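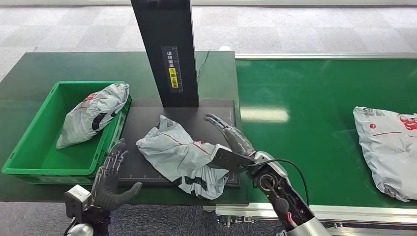

Scanning mat and green crate on the worktable

Home | Our Work | Reports | Partners | Contact

Gutbridge Jail Chaplaincy Partnership
Progress report to the Brostier Fund
22 May 2018

Dear friends at the Fund,

It is a pleasure to be writing to you again, and with a good deal more to tell than we had in November, when we were still waiting for the county to sign the visiting agreement and most of our news was about forms. The agreement is signed, the new chaplains have their badges, and worship and counseling are now offered in both wings of the Gutbridge county jail, including the women's wing, which had gone without any regular service for longer than we like to think about.

Your grant paid for the training of 20 visiting chaplains, and all of those places were filled. They come from seven faith traditions, and we were especially glad that the mosque and the Sikh gurdwara on the Trarkden side of the county both sent people this time. The training ran over several evenings and covered the jail's safety rules, the law on religious rights for people in custody, and (the part everyone asked to have more of) how to sit with a person of another faith, or of no faith, without trying to steer them anywhere. We had a long and sometimes tender conversation that evening about whether a chaplain should ever pray aloud unless asked. We did not all agree at the end of it, but the guidance we wrote together says to wait for the invitation, and so far everyone has been comfortable working that way.
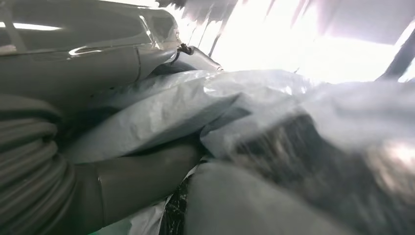 The harder matter has been food. As you know, we had hoped to have halal and kosher meals in place by now, and the county did agree in principle, but the kitchen contract with the outside supplier does not come up for renewal until the fall. In the meantime the jail has allowed a vegetarian tray for anyone who asks on religious grounds, and the Ramadan meal times were changed without any fuss at all – the sheriff's office even sent us the draft schedule to check before it went up on the wall. We count that as real progress, even though it is a smaller step than the one we wrote into our plan.

We also held the public forum at Rajan Hall on faith and the county justice system. Nearly 40 people came, among them pastors, a rabbi, two members of the county board and several families with a relative inside. The families spoke first, at our request, and I think that set the tone for the whole evening. There were some sharp questions about whether public money should go anywhere near religious work. We explained that the county provides the room and the escort, and that your grant and our congregations carry the rest. Not everyone went home persuaded, but people stayed talking in the parking lot until quite late, and the board members have asked for a written summary of what was said.

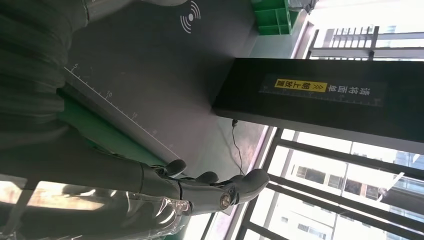 Gray robotic hand by the windowsill

On the money side, we have spent 52 percent of the grant. The training cost a little less than planned because the hall was given to us free of charge, and the printing cost a little more, as we had to redo the request cards in Spanish after the first set came back with mistakes. We would like your permission to move what was saved on the hall into books. The prayer books and scriptures on the jail library cart are in sad shape, and the jail will only accept new paperbacks sent directly from the seller.

Over the coming months we will keep up the weekly visits, press on with the meal contract, and start the reentry circle, in which congregations agree to welcome people in the first weeks after release. Three congregations have said yes and a fourth is still praying on it. We would love to have someone from the Fund come and sit in on a circle once it is under way, and there will certainly be coffee.

With our warm thanks,
The Gutbridge Jail Chaplaincy Partnership

Recent items
Forum summary: faith and the county justice system
Request cards now in English and Spanish
What a chaplain visit looks like
Welcoming people home: notes for congregations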